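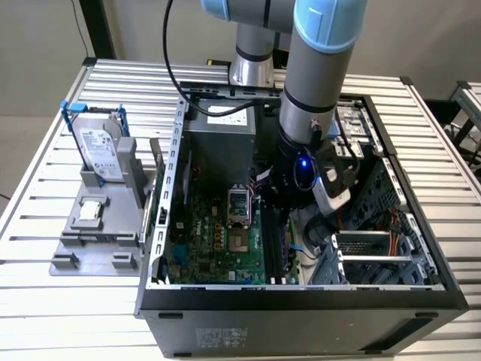
How long does a visiting aircraft stay on the ground at Pellness?
"Most business jets stay less than 4 hours," says Edith Correa, who leads the ramp team at Verkton Handling. "In July we had many who stayed the night, and then we must find parking on the east apron."

Search this site Search

Correa came to the airport from Lakance, where she worked with cargo flights. She finds the small terminal easier. "I know the crews by voice — they call on the radio and I already know which fuel they want."

The east apron was made longer last year and has now room for 47 light aircraft. De-icing is still done by one truck, and Correa would like a second before winter. "With one truck the third airplane in the line waits too long," she says.

Her colleague Vidar Söderlund takes care of slots and permits. He asks operators to send the passenger list the evening before. "Customs closes at ten. After this I can only call the officer at home, and he is not happy."

The handling desk is open every day, also on holidays.

We use cookies to improve your visit. Accept Settings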